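Nerel 遥操作套件用了一阵,随手写点(长文,想到哪写到哪)

更新 4/11/23:补了腕部相机和手套电池那两段,其它没动。

先说结论吧省得翻。能用,手感比我预想的好,软件烂,售后看人。适合已经有双臂人形、想自己录示教数据的小团队。只想玩玩的别买。

背景简单讲。我们组做桌面取放,双臂加两只多指手,之前一直用自己攒的方案,VR 手柄加一堆脚本,扳机映射到手指开合,五根手指当一根用。抓个方盒子没问题,抓软的就完蛋。换了 Nerel 的动捕手套加两个手持控制器的组合,控制器管手腕位姿,手套管手指。也可以只用控制器,手套不戴,退回到预设抓型。两种模式我都录了不少。

开箱没啥好说。手套两只,控制器两个,接收盒一个,线一把,说明书一张纸对折。说明书里的网址打不开,得去 Trestau 那边的镜像站下。Trestau 是代理,发货挺快,9 月下的单,没等多久就到了。驱动装了我一下午,主要卡在权限,udev 规则那个文件名写错了一个字母,官方包里就是错的,到现在也没改。自己改一下就行。

标定。每次上手都要标,张开、握拳、拇指依次碰其余四指,再来一遍手腕。第一次做花了我 11 分钟,熟了以后快很多,但还是烦。换个人戴必须重来,不能存档,准确说是能存,读回来就漂。这个问题反馈过,回复说下个版本。下个版本是哪个版本,没说。

手感讲细一点,毕竟花钱买的就是这个。

延迟体感可以接受。手腕跟随很稳,慢慢推过去基本是指哪到哪,快速甩会有个拖尾,软件里有个平滑系数,默认给得太高,动作看着漂亮,但接近物体的时候你会觉得自己在水里动手。我调低了三档,手会有一点点抖,录出来的轨迹后处理滤一下就行。新手建议先别动默认值,等录过一轮再调。

手指这块,食指中指跟得最好,无名指凑合,拇指是重灾区。拇指对掌那个自由度映射得很怪,人手做出捏的姿势,机器人那边拇指老是偏出去一截,得故意多往里扣。练个一两天就习惯了,习惯以后反而摘了手套自己拿筷子都别扭。捏薄的、软的包装尤其吃这个,差一点就从指缝滑走,或者捏是捏住了,一抬就转。我的经验是不要用指尖去夹,手掌侧过来,几根手指一起包住上端,再往上提,成功率高不少。 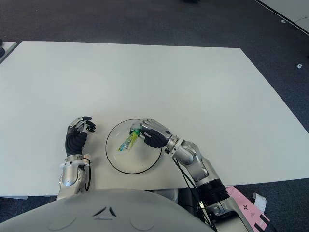 另外一个没想到的点是碗沿。从桌面上拿东西和从容器里拿东西完全两码事,手指背面会蹭到边,人在远端又没有力反馈,蹭了也不知道,只看到画面里容器跟着挪。控制器有震动,文档说能映射到关节电流,我开了,阈值怎么调都不对,要么一直震要么一直不震,最后关了。如果你指望这套东西给你力觉,趁早死心。

视角问题也要提。我们是操作员戴头显看头部相机,手在画面下半截,近处的东西被自己的手挡得厉害。透明的容器在头显里更难认,边缘就一条细线,深度全靠猜。后来我干脆摘了头显,站机器人旁边直接用眼睛看着操作,效率马上上去了。但是这样录的数据有个隐患,人看到的比机器人看到的多,策略训出来会在关键的地方瞎伸手,因为它那个视角里根本没有那条信息。老问题了,不算 Nerel 的锅,但他家宣传页上写着两种方式等效,我不同意。

任务流程怎么设计,说说我的做法,可能对买了的人有用。

每条示教从固定姿态开始,两只手都抬起来悬在桌面上方,别贴着桌。物体随便放,但容器的位置先别动太多,录完一批再挪容器。一上来全随机,看着多样性好,实际上前期根本学不动。左手不用的时候也要管,别让它乱晃,手套模式下操作员左手会不自觉跟着动,这些小动作全录进去了。我后来让左手单独锁定,软件里有个单侧冻结,快捷键藏得很深,在第三级菜单里,文档没写,是问 Tõnu Mets 才知道的。他是 Nerel 那边技术支持,回邮件很快,人也实在,我这篇里夸售后其实就是夸他一个人,换别的工号接单基本是复制粘贴。

节奏也有讲究。接近物体之前停半拍,让画面稳一下再合手。不停的话,策略学出来手指会提前收,到位的时候已经是半握的了,直接把东西怼跑。停太久也不行,模型会学会发呆,真的会,就悬在那不动。我现在是心里默数一下就合。

还有手张开的幅度。很多人录的时候手指张得刚刚好,觉得利索。别这样,接近阶段张大点,给策略留余量。管状的东西拇指和食指之间要留宽,从侧面过去。

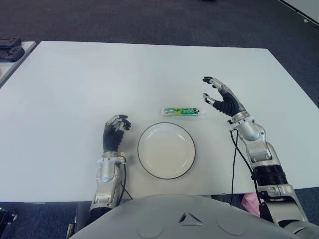

接近阶段,右手张开,牙膏还在桌上,盘子是空的。

手套本身的做工说两句。布料透气一般,戴久了手心全是汗,传感器那层硬片硌指关节,食指第二节那里我磨红了一块。尺码只有两个,大和小,我手偏中间,大的指尖空一截,小的勒。空一截的后果是指尖弯曲读数偏小,机器人那边握不紧。组里手小的同学戴小号数据明显干净。希望以后出中号,这要求不过分吧。

电池,标称我没记住,反正实际连续录,我掐过表,大约 56 分钟开始报低电,然后很快就断。断的时候没有缓冲,机器人那边保持最后一帧姿态,还算安全,但那条数据就废了。充电口在手腕外侧,插着线能用,就是线会甩来甩去。建议直接多买一副换着来。对,又是钱。

控制器续航好得多,一天下来没管过它。塑料壳,按键偏硬,录制开始和结束是同一个键,长按丢弃当前条。这个设计我给满分,手不用离开就能把失败的扔掉。但是没有确认提示音,我有次以为丢了其实存了,清数据的时候才发现,白看了一堆。后来自己写了个小脚本加提示音。

软件,来了,重灾区中的重灾区。

录制界面叫 Indatberg,应该是他们收来的或者外包的,风格跟硬件完全不搭。功能全,多路相机同步、关节状态、手指指令、时间戳都有,回放也有。问题是不稳。连续录到第 14 条左右就开始吃内存,界面卡,不过底层写盘没停,数据是好的,重启界面就行。我的办法是每录 13 条主动重启一次,土,但是有效。导出格式给了两种,一种他们自己的,一种通用的,通用的那种手指关节顺序跟文档对不上,左右手还反着,一定要自己核一遍再喂进去。我就是没核,训了一晚上,第二天看着机器人用左手做右手的动作,笑不出来。

同步倒是真不错。头部、腕部几路画面和关节数据对齐得很好,逐帧拖着看基本对得上,这块比我们之前自己写的强太多了。

腕部相机(更新补的)。套件里不带,要另配支架,我用的 Soltani 的小支架,便宜,轻,锁紧之后不怎么松。装之前犹豫过,觉得头部那路够用了,装完再也回不去。头部画面里手一合上,指尖到底碰没碰到东西全靠猜,清数据的时候最头疼的就是这种半成功的条目。腕部这路近,指尖和物体的接触看得清清楚楚,判断一条要不要留,基本看它就行。
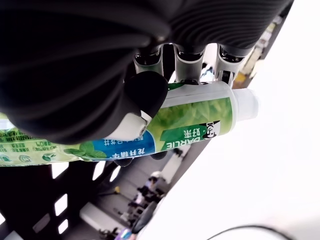
支架的角度得多试几次,这个没有标准答案。我试下来偏好让几根手指和拇指都留在视野里,哪怕手掌那片黑的占掉好大一块画面也值。就拿那管 DARLIE 好来来说,三根手指压一边、拇指顶另一边,捏的位置一眼就能看明白,管身上的牌子都认得出来。缺点也明显,画面是倒的,字全朝下,我没在录制端翻,训练的时候统一处理,录制端翻了反而容易跟标定参数对不上。再一个是曝光,亮的地方直接冲成一片白,表面纹理什么都没了。锁曝光能好一点,室内灯光最好也别老变。背景里的人也会进画面,介意的话录之前清一下场,或者后期打码。

跟老方案比一下,很多人私信问这个。

VR 手柄那套便宜,操作员上手快,随便找个人教几分钟就能录,抓规则物体完全够。Nerel 这套强在手指,捏、包、扶这些动作手柄给不了。但代价是标定、疲劳、电池,还有操作员得挑,不是谁都戴得好。我们组现在是混着用,简单任务手柄,手指动作多的上手套。拖动示教也试过,就是直接掰着机械臂走那种,臂可以,手指没法掰,所以这种多指手基本只能遥操作。

另外说一句操作员的疲劳。胳膊悬着录,真的累,尤其肩膀。录久了动作会变形,自己不觉得,回放一看手腕越来越低。两个人轮着来,别硬撑。但轮换又要重新标定……绕回来了。所以我们后来一人一副手套,别混戴,写上名字。

价格不说具体数了,各家报价不一样,找代理磨一磨能下来点。支架单算,备用手套单算,软件第一年送,之后续费。续费这事下单前问清楚,合同里字很小。

优点:手指跟随(拇指除外),多路同步,丢弃键,Tõnu。
缺点:标定存档等于没有,尺码,手套续航,录制界面吃内存,通用导出的关节顺序,震动反馈形同虚设。

会不会再买。会,但要等中号,以及等那个存档修好。现在急着录数据的可以直接上,别人家同价位我没用过几个,不敢打包票说它最好。

有问题评论区问,私信看不过来。关节顺序对照表我整理好了会贴在楼下,先把手上这批数据清完。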